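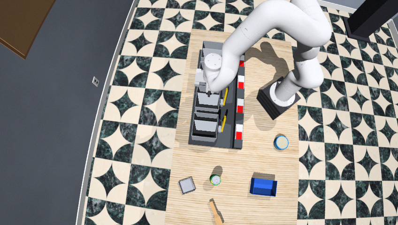 sim bench, arm over the bin rack

gamholm50
Teleop demos for this one, 14 so far. Gripper keeps clipping the far bin's rim when I drive it. Anyone doing these by hand insted?

p_saithong
Hand guiding, always. You feel the rim before you hit it.

vinero_k
it's a sim lol, what are you going to grab

p_saithong
ok missed that. Real arm then replay in sim -- still beats a joystick

zaidi11
Disagree. Replay drifts. Slow the teleop down near the rack and toss the bad runs

gamholm50
How slow? Already at half

zaidi11
quarter. and come in from higher up, wrist is way too low

gamholm50
trying tonite -- will post the next 12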